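Why does success drop on stacked bowls when the policy never struggles with a single one?

kikora_bench
Posted 27 March 2019

Hi all, long time reader, first time I've gotten stuck enough to post. I'm trying to reproduce the unstacking result from the Honden paper (the one where they learn the grasp from demos and then replay it with a small correction from the wrist view). We're working in a real kitchen, on the counter, with ordinary dishes left standing around like you'd have at home. The task is dead simple on paper: two bowls, one sitting in the other, take the top one out and set it down by itself.

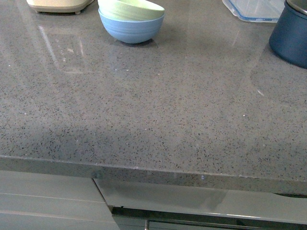 We collected 423 demos over a couple of weeks and trained on all of them, no filtering. With one bowl alone on the counter it's great, I'd let it put away my own dishes. With the stack, it falls apart. Out of 100 trials I got maybe half that I'd call clean, and the rest are a mix of both bowls coming up together, the finger sliding off the rim, or the arm just kind of hovering and timing out. The paper reports way better than that and as far as I can tell I'm using the same settings, learning rate and all.

Stuff I already tried: more training steps (no change), a different random seed (a bit worse!), and lowering the approach speed, which helped with the sliding but made the timeouts more common. I also turned the brightness jitter way up because the stone is shiny and I figured reflections were messing with it. Maybe they are, I can't tell.

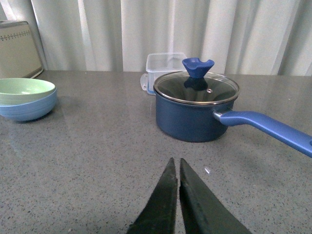
What bugs me is that the approach looks fine. I go through the wrist video for every failed trial and the path toward the stack is smooth and sensible right up to the last little bit. Then it picks a height, and the height is wrong. Sometimes it goes in too shallow and barely has any rim, sometimes deep enough that it must be getting both walls. Is this a depth thing? We don't have a depth sensor on the wrist, only color, and the paper is vague on whether they did.

Any ideas welcome, I have until April to get a number I believe in.

Gestavside
Replied the same day

I ran into pretty much this exact thing, so let me save you some grief. I'd bet it's your demos and has very little to do with the network.

When a person drives the arm, they know there are two bowls. They look at the stack from the side, decide how far down to go, and then do it. From straight overhead, the wrist view of a nested bowl and the wrist view of a lone bowl can look awfully close, especially once you're near enough that the rim runs out of view. So the policy sees almost the same picture with two different finger heights attached to it, and it learns something in between. That in-between height is your shallow grasp on one day and your double grasp on the next.

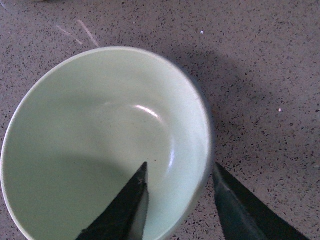
Wrist view at the mint bowl: one finger inside, the other just outside the wall.

If all you feed the model is a view like that, you're asking a lot. Things that helped us:

Feed in the head camera too, even at low resolution. From up there you can tell a stack from a single bowl without any trouble. We just shrank it and tacked the features on, nothing fancy.

Give it some history. We used the last 9 wrist frames instead of one. By the time the fingers are at the rim the useful view is already gone, but it was there a second ago.

Split your 423 by how high the grasp was, and look at the plot before you train again. Ours had two clear humps. If yours does too, a plain averaged loss is going to land in the valley between them - switch to a mixture output or bin the height and classify it.

I'd also be careful with "clean" as a label. Write down ahead of time what counts. We said the top bowl has to end up standing on the counter, separate, with the bottom bowl still upright, and anything else is a fail.

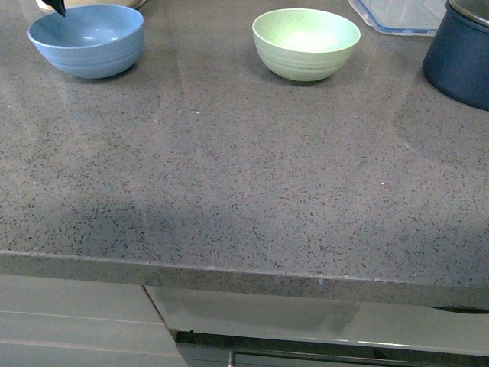
Once we scored it from the head view like that, two of us agreed on nearly every trial, and before that we were arguing constantly. It also made our old numbers drop, which was no fun, but at least I could compare runs after that. Check how Honden scored theirs while you're at it. I seem to remember the appendix counts a trial as good if the top bowl leaves the stack at all, and that could be a decent chunk of your gap right there.

Oh, and turn the brightness jitter back down. Cranked all the way up it washes out the shading on the inside of the bowl, and that shading is one of the few height cues you've got with a color-only wrist camera.

stüber2291
Replied the next day

just get a depth camera lol

ok more useful answer, I have a color-only wrist too and what fixed it for me was moving the other dishes between trials. mine had learned to line up off a pot that was always in the same spot, so the second I bumped the pot everything was off. worth checking before you retrain anything. slide everything over a few inches and run ten, you'll know pretty fast

kikora_bench
Replied the next day

Plotted the grasp heights last night and yep, two humps. Kind of embarrassed I didn't look before. I'm adding the head view first and leaving the history for after, so I can tell which one does what. And the appendix does say "leaves the stack," so I'm going to rescore my 100 both ways. Moving the pot this afternoon, will report back.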